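生活百科 > 玩具 > ごっこ遊び > ままごと

ままごと

ままごとは、炊事や食事など家庭内の営みをまねる子どもの遊びである。漢字では「飯事」と書く。語源については、「まま」は飯を指す幼児語、「ごと」は事の意とするのが一般的である。ごっこ遊びの一種に分類され、一人でも複数でも行われる。

概要

遊びの中心となるのは、料理を作る、配る、食べるという一連の動作の模倣である。複数で遊ぶ場合は父、母、子、客などの役を分担することが多く、飼い犬や店員の役が加わることもある。役の割り当てや話の筋は遊びながら決められ、途中で変更されることも珍しくない。

地方によって呼び名が異なり、客を招く形をとるもの、屋外に簡単なかまどを築いて実際に煮炊きをするものなど、内容にも幅がある。後者は年中行事と結びついて行われた例が知られている。

道具

古くは木の葉、木の実、貝殻、泥、砂など身近な自然物が食材や器に見立てられた。赤い小さな実をつけるイヌタデは、赤飯に見立てて遊ばれたことから「アカマンマ」の別名をもつ。

のちに木製や陶製、ブリキ製の小さな食器が玩具として作られるようになり、戦後はプラスチック製品が普及した。現在市販されている道具は、こんろや流しを模した台、鍋や皿などの調理具と食器、野菜や果物や魚をかたどった食材に大別できる。食材には、面ファスナーや磁石でつないだ部分を玩具の包丁で切り離せるものもある。

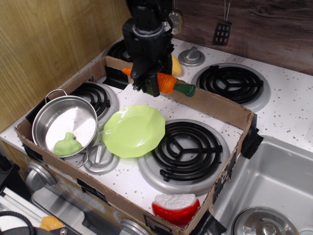 Lizeth Benavidesは、道具が本物に似ているほど遊びが豊かになるとは限らず、積み木ひとつが豆腐にも石けんにもなる時期には、形の決まった食材をむしろ少なめに置くほうがよいと述べている。これに対しYu-na Ahnは、普段の食卓で見慣れた野菜の形があることで、言葉の少ない子も遊びに加わりやすいとする。両者の見解は対象とする年齢が異なり、単純に比較することはできない。

発達との関係

ままごとには、目の前にない物を別の物で表す「見立て」と、自分以外の人物になる「ふり」の両方が含まれる。空の器から飲むまねをするような単純なふりは1歳代から見られ、人形に食べさせる、料理してから配るといった順序のある行動がこれに続く。友だちと役を分け合う遊びは、幼児期の半ば以降に盛んになる。

保育の場では、室内の一角に台所や食卓を設けた「ままごとコーナー」がよく置かれる。子どもの家庭での経験が反映されやすく、献立や口調には各家庭の習慣が現れる。

安全

小さな食材や部品は誤飲のおそれがあるため、低年齢児が遊ぶ場所では対象年齢の表示を確認する。口に入れやすい玩具は定期的に洗い、ひび割れや塗装のはがれがあるものは取り除く。木製品は水に浸けず、固く絞った布で拭いて陰干しにする。

関連項目

ごっこ遊び、人形遊び、お店屋さんごっこ、ドールハウス、泥だんご

最終更新 2026年9月15日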